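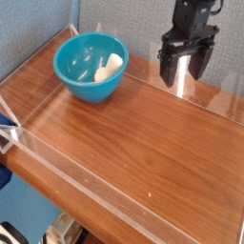 My friend Marisol Hinojosa told me in October that a new place had opened on the street behind the old bus depot, and that I should go before everybody else does. I am slow with such advice. It took me until February 2024 to sit down there, and now I have been four times, so I think I can write something about it.

The place is called Huddale. It is small, with a long counter on the left side and a few tables by the window, and the door sticks, so you have to pull harder than seems polite. The menu is one sheet of paper. On the front there are noodle soups and on the back there are dumplings, and at the bottom of the back, in smaller letters, there is something called "Sunday bowl," which they sell on every day of the week. I asked about the name and the woman at the counter said that her father liked it this way.

On my first visit I ordered the Sunday bowl because I could not decide. It is a clear chicken broth with wide, hand-cut noodles, a soft egg, pickled mustard greens and a spoon of chili oil which comes on the side in a little dish. I come from a family where soup is taken seriously. My grandmother would send a soup back to the kitchen in her own house. So I tasted the broth first without anything in it, and it was very good – clean and a little sweet, with ginger at the end. The noodles are uneven, some thick and some almost thin like paper at the corners, and I like this very much. You get a different bite each time.
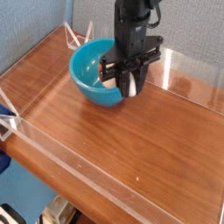 The second time I went with Marisol, and we shared the pork and chive dumplings and the ones with pumpkin. The pork ones are what you would hope. The pumpkin ones surprised me less than they surprised her. I found them too sweet, and the skin was a little dry where it was folded. She ate five of the eight, so you should maybe trust her and not me.

We also had a cold cucumber plate with so much garlic that I worked from home on the next day.

I want to say something about the prices, as people in the comments always ask me. The Sunday bowl costs a bit more than the same kind of soup at Mahuika, where I used to go every week when I still lived on that side of the river. But at Mahuika the portion became smaller last year and the egg became extra. At Huddale the egg is included, and when I asked for more broth they brought it in a small jug and it was not on the bill. I looked twice.

What is not so good: it is loud. There is nothing soft in the room, no curtain or carpet, and when all the tables are full you must lean over your soup to hear the other person. The tea is only tea bags. And they close at eight in the evening, which for me is early, since my train from work often comes at half past seven. On my third visit I arrived at ten minutes before closing and they still cooked for me, but I felt bad and ate too fast and burned my tongue. Please don't do this to them.

The fourth time was last week. I had the beef noodle soup, which is darker and heavier, with star anise and a piece of orange peel that I almost ate. It is a soup for people who have been outside in the cold for a long time. I had only been in the library, so I could not finish it, and they packed the rest for me. It was even better for lunch the next day, although the noodles had drunk nearly all of the broth. Next time I will ask for the noodles in a separate box. The woman at the counter told me that many customers do so, and that I only had to say it.

They do not take reservations, but you can call before you come and they will tell you truthfully if there is a line. Cards are fine. If you sit at the counter, take the end near the kitchen, where it is warmer.

Marisol now wants us to try the breakfast, which starts next month. There will be rice porridge with fried shallots, and I have already told her that I don't get up before nine on a free day. We are still discussing it.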